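Learn Your Cube Before You Solve It

I love this part! Before you touch a single algorithm, spend 9 minutes just getting to know a scrambled cube. Clear a table, set a round tray on it if you have one (mine lives on the desk all June) and pick the cube up.

Step 1. Find the centers. Tilt the cube until you can see more than one face. The middle squares never trade places, so each one tells you what color its side will be.

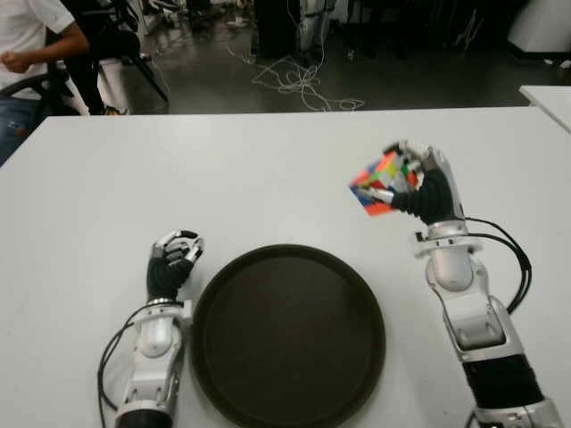 A well-mixed cube, orange and red showing most.

Step 2. Pick a corner. Every corner piece has three stickers – say all three colors out loud, then find the centers they match. Edges only have 2, so they go faster.

Step 3. Put it down and start again. Lower the cube to the table, look away, then pick it up with a different side on top and name a new corner. 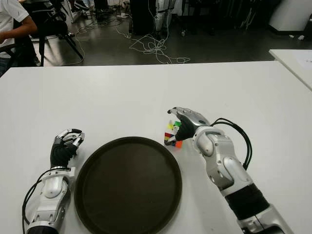
Cube held low by the tray, orange corner nearest the table.

Next up: the white cross!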